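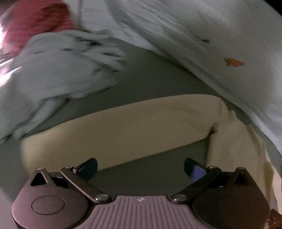
Round silver screws holding black linkage arms.

Screwed joint

A screwed joint is a connection in which two or more parts are held together by a threaded fastener. It differs from a riveted, welded or glued joint in that it can normally be taken apart and put back together without damage to the parts. Screwed joints are used in furniture, household goods, vehicles, instruments and buildings.

Principle

A screw thread is a slope wrapped round a cylinder. Turning the screw through one full turn moves it along its axis by a fixed distance, called the lead. In a single-start thread the lead is equal to the pitch, the distance from one crest to the next. In a two-start thread it is twice the pitch.

When the head of the screw meets the part beneath it, further turning stretches the shank slightly and squeezes the parts together. The pull in the shank is known as the preload. Most of the turning effort is spent on friction under the head and in the thread, and only a small share goes into stretching the screw. For this reason the same torque can give quite different preloads on clean, oiled and rusted threads.

Types

In a through joint the screw or bolt passes through plain holes in all the parts and is secured by a nut. In a tapped joint the last part carries an internal thread and no nut is needed. Tapped joints are used where the far side cannot be reached, but a damaged thread is harder to put right.

Self-tapping screws form or cut their own thread in a plain hole. They are common in thin sheet metal and in plastics. Wood screws work in a similar way, usually in a pilot hole slightly narrower than the thread.

A pivot joint is a special case. The screw must hold the parts together while allowing one to turn against the other, so the moving part is not clamped. A shoulder screw is often chosen, with a smooth section between head and thread that acts as the bearing surface.

Loosening

Joints may lose preload through settling or through turning of the screw. Settling takes place as high spots on the surfaces flatten, and is more marked where paint, gaskets or soft plastics lie in the joint. Turning is mostly caused by repeated sideways movement between the parts. A joint whose parts slip against each other can come undone even when the load along the screw is small.

Common methods of locking are:
Nuts with a plastic insert
Thread adhesive
Split pins and castle nuts
Locking wire
Toothed or wedge washers

The plain spring washer is widely used, though its value under sideways vibration is disputed. Thread adhesive fills the gaps in the thread and sets hard - the stronger grades may need heating before the screw can be removed.

Materials

Low-carbon steel is the usual choice for general work and is often plated with zinc against rust. Stainless steel resists rust better but is prone to galling, in which the threads tear and seize during tightening. Brass is used in electrical fittings. Nylon screws serve where light weight or electrical insulation matters more than strength.

Where unlike metals touch in damp conditions, the less noble metal may corrode. Steel screws in aluminium are a frequent example.

Local practice

Before national standards were widely adopted, many workshops cut threads to their own patterns. The Dunincombe pump works kept a house series of 3 sizes, stamped on the heads, and its parts lists ran to 2,401 entries. Replacement screws for these pumps have to be cut singly, as no standard thread fits. The Brindulent loom maker used a left-hand thread on one side of its drive shafts - a measure against loosening in service.

See also
Bolt
Rivet
Screw thread
Washer

Page last changed 2018-10-11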